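Grirnex Demonstration Group
Minutes of the project meeting, May 25, 2019
Venue: upstairs room, Goltonetti building

1. Minutes of the last meeting
Agreed with one correction: the replay script was finished in March.

2. Episode count
We now have 500 simulated demonstrations of the plate task, and 353 of them passed the replay check. That is a big jump and everyone was delighted - the new reset button has made recording so much quicker. The failures are mostly dropped objects. They stay in a separate folder for now, as the Grillthorpe side would like to try training on them too.

3. Two different hands
Long and lively discussion. The current setup has a five-fingered hand on the left arm and a gripper on the right. Operators find the gripper easier for reaching into the cardboard box, and several people were keen to see the left hand do more of the work. Agreed to record a set in which the left hand steadies the plate.

4. Variation
The white oval plate always starts near the middle of the table. Agreed to shift and turn it between episodes, and to try two more wood textures. The Michailidis lighting presets can be dropped straight in, which is great news.

5. Labels
"Brown object" is too vague in the task text. Wording to be settled by email before the next batch. Old labels will be changed by script.

6. Actions
- Randomize plate position and angle: simulation team
- Write the left-hand task text: operators
- Re-run the replay check on episodes 314 to 483: data team
- Send the Michailidis presets round: simulation team

7. Next meeting
Same room. Bring headsets, we'd like everyone to have a go at recording!
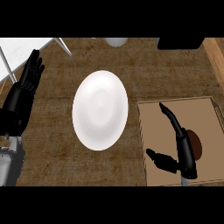 2 min read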